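Visit to the Penrose open day, Trimham

On 29/01/2020 I went with my neighbor Shirley Hartley to the open day at Penrose in Trimham. They sell household things by mail: brushes, buckets, things for the kitchen and the bath. We arrived at the gate too early and waited in the bus shelter, where it was very cold.

The tour took two hours. First we saw the receiving hall, where the goods come in big cartons from the port. Our guide was Terence Crabtree. He speaks fast, but he repeated everything when I asked him. He told us that 1000 orders leave the building on a normal day. After this came the part I liked most, the sorting of mixed goods. Things of very different shape lie together in a metal bin, and each must go out with the right order. A cleaning brush is long and has bristles, a bucket is round and takes much space.
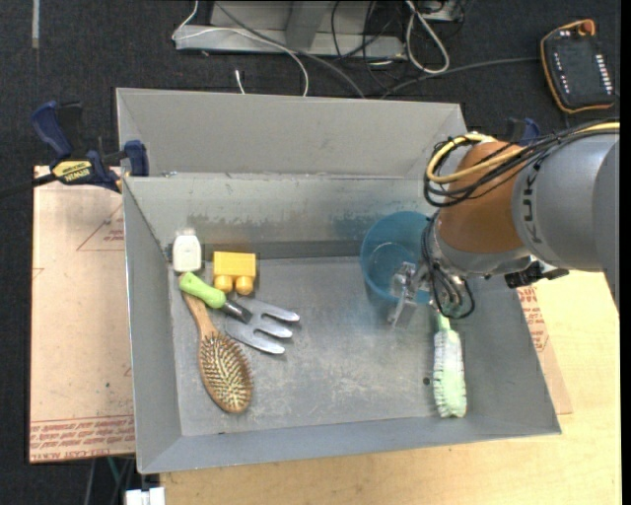 Ronaldo Bragança remarked that the brushes are worse than the buckets, as the bristles catch on everything and one brush pulls the next one with it. He would give them a bin of their own. I think he is right, at home I have the same trouble in the drawer under my sink.

The metal of the bins gets many scratches. I asked if they paint them again, and Mr. Crabtree said no, they only wash them.

At the end there was coffee and a small shop with returned goods. I bought a dish brush and Shirley took five sponges. The next open day is in July. You must write your name on the list at the gate, and children under four cannot go into the halls.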